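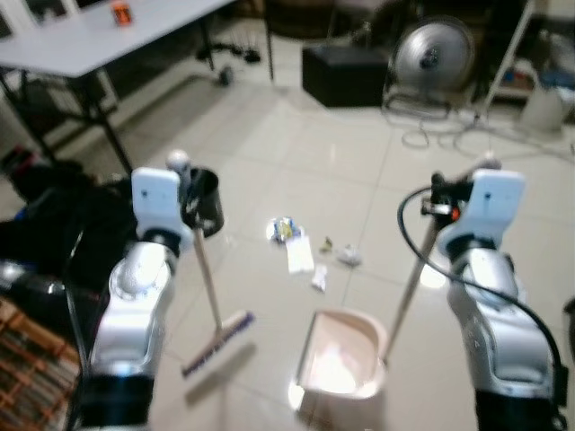

Figure 2. Wooden-handled broom and pale floor tile.

Home Reports Data Authors Search

2026-06-05
Rianne Jacobs

3.2 Dry sweeping and settled dust on tiled floors

Dry sweeping remains the usual method of daily floor care in the smaller public buildings of the Enadthorpe district. Of the 521 cleaning records examined for this study, 168 listed the broom as the only tool used on the day of the entry. The remaining records listed a damp mop, a vacuum cleaner, or a broom followed by one of these. Records in which the tool was left blank had already been set aside at the stage described in Section 2.

Settled dust was collected at 14 buildings in August, during the driest part of the sampling period. Collection plates were placed on shelves at desk height before the morning clean and lifted once the building had opened to the public. Tiled rooms were treated separately from carpeted rooms. Where a room had both surfaces it was assigned to the group that covered the greater part of the floor, and the choice was noted on the plate label.

Plates from tiled rooms that were swept dry carried more dust than plates from tiled rooms that were damp mopped. The difference was clearest in entrance halls and weakest in back offices, where foot traffic is light and doors are kept closed. At the Tillman branch library the two methods gave nearly the same result. The entrance there has a deep mat well, and staff reported that the mat is lifted and beaten outdoors each week. We consider the mat the more likely explanation, although the branch also has the newest windows in the group and no attempt was made to separate the two effects.

Grout lines were a recurring concern in interviews with cleaning staff. Fine grit collects in the joints between tiles and is not easily drawn out by stiff bristles - several staff preferred a softer head for this reason and kept the stiff one for the front steps. The cleaning guide issued by Emard, the contractor for most of the buildings, gives no advice on bristle type. It does advise sweeping toward the centre of the room and away from doorways, a practice that was widely followed.

Handle length was raised less often, but with some feeling. Staff at the Dimlow community hall had replaced their short handles with longer ones at their own expense and reported less soreness in the lower back. The study was not designed to test this, and the remark is recorded for those planning further work on equipment.

Two limits should be noted. The cleaning records were filled in by hand and their level of detail varied from one building to the next. The plates measured what had settled during a single morning and say little about the finest particles, which remain in the air for much longer. Airborne measurements from a subset of the same rooms are reported in Section 3.3, together with the effect of opening windows during cleaning.

Contact the authors | Copyright and reuse | Back to top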